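How Do You Teach a Robot to Put On a Pillowcase?

You probably learned to make a bed by watching a grown-up and then trying it. A robot can learn in a similar way, but a person has to move its arms for it first.

At the Drundel workshop in Tevberg, the person who does this is called an operator. The operator holds two small handles. When the operator's left hand moves, the robot's left arm moves. When a handle is squeezed, the robot's fingers close. Working a robot this way is called remote control, or teleoperation (TEL-ee-op-er-AY-shun). 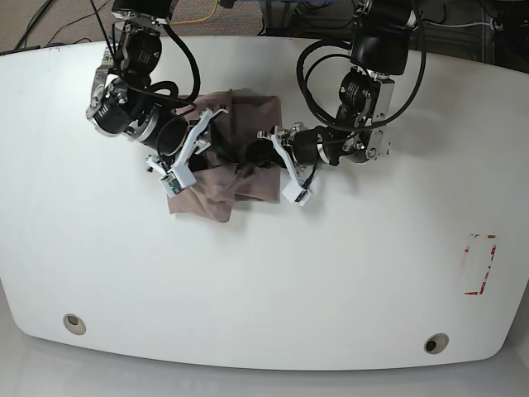

Two robot arms reach for a crumpled cloth on the table.

Cloth is hard for robots. A block keeps its shape when you pick it up, but cloth folds, twists, and slides. It almost never lands the same way twice. So the operator has to show the robot the job many times.

Each try is called a demonstration. The computer saves what the cameras saw and how every joint moved. For the pillowcase job, the Drundel team plans to save 2,000 demonstrations. An operator works for 10 minutes and then takes a break.

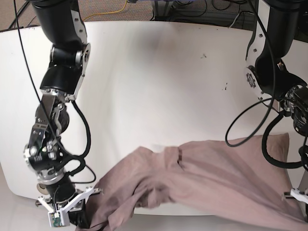 One arm may need to hold the cloth while the other does something else. People do this without thinking, but a robot has to learn when to grip, when to pull, and when to let go.

After that, a computer program called Maseron studies the saved demonstrations and looks for patterns. Then the operator puts down the handles, and the robot tries the job alone. If it gets stuck, the operator shows it that part again.

Words to know
Gripper: the part of a robot that works like a hand.
Joint: a place where an arm bends or turns.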